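Building Small Walls: Speaker Notes
Nkechi Edet
Session runs 4:00 p.m., back half of the Effiong afternoon, June

Opening (keep it short)

Thank the organizers. Say where the handouts are. Mention that the bricks on the side tables are for everyone and can be used while I talk.

I run a building table for beginners. Most people who sit down want to make a house, and most of them get stuck on the first wall. So at Borkarer we dropped the house and started with the wall alone. The talk is about what a person learns from one small wall in mixed colors.

Slide 2. The table

Start with the surface. A bare tabletop is noisy and bricks skid off it, so we put a mat down first. The baseplate goes at the front, where the building happens. Loose bricks stay at the back. I used to keep them in tubs and stopped, as people spent the whole time digging.
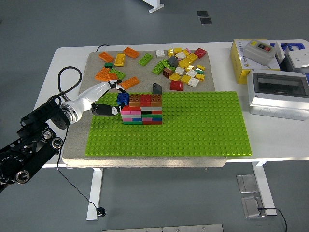 Green baseplate on the mat, striped wall at upper left, loose bricks behind.

Point out that the wall is near a corner of the plate. Beginners like to build dead center and then have no space for anything next to it. Starting off to one side leaves most of the plate free.

Ask the room: who sorts by color before building? Expect a lot of hands. Then ask who sorts by size. Size is the one that matters for a wall. Larger bricks should be easy to find, and the color can be whatever comes up.

Slide 3. Courses

Go slowly through this part. A course is one level layer, all the way along. Finish the course before starting the next one. When people jump ahead at one end, the other end turns into a staircase and they have to force bricks in sideways.

Joints: a brick should sit across the gap between the two below it. Pass around the two sample walls, one with the joints lined up and one with them staggered. Let people pull on both. Wait until they come back to the front before going on.
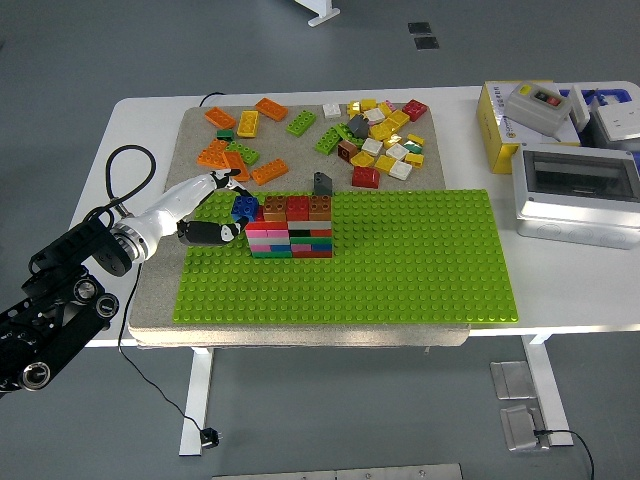
Changing color with each course is the cheapest teaching aid I have. If a stripe wanders up or down, the builder sees the mistake right away and can fix it with one brick off. In a single-color wall the same mistake can sit there for 4 courses.

Pressing down: press over the studs with a flat finger, and hold the wall at its base with the other hand. Don't squeeze from the sides. The Sukico group has younger children and they press each course with a spare brick laid across the top. Works fine.

Slide 4. Adding on

Once the wall stands, the next question is what goes beside it. I ask people to hold the brick next to the wall and look at it before they press it down. Check which row of studs it will land on. One stud out and there is a gap you can't close later.
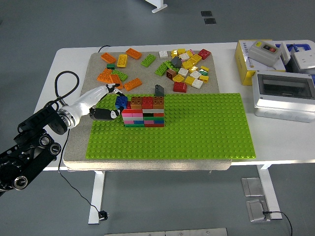 Leave the spare bricks out until the end of the session. People change their minds about the top course more than any other, and they want to try colors against each other. At Skukton we cleared up early once and had to tip everything out again.

Timing: nearly 7 minutes for this slide if the room is talking. Skip the part on slope bricks if we are behind.

Questions

Likely ones: what age, how many to a table, do we glue. Answer to the last is no. The walls come apart and the bricks go back on the mat for the next group.

Collect the two sample walls before people leave.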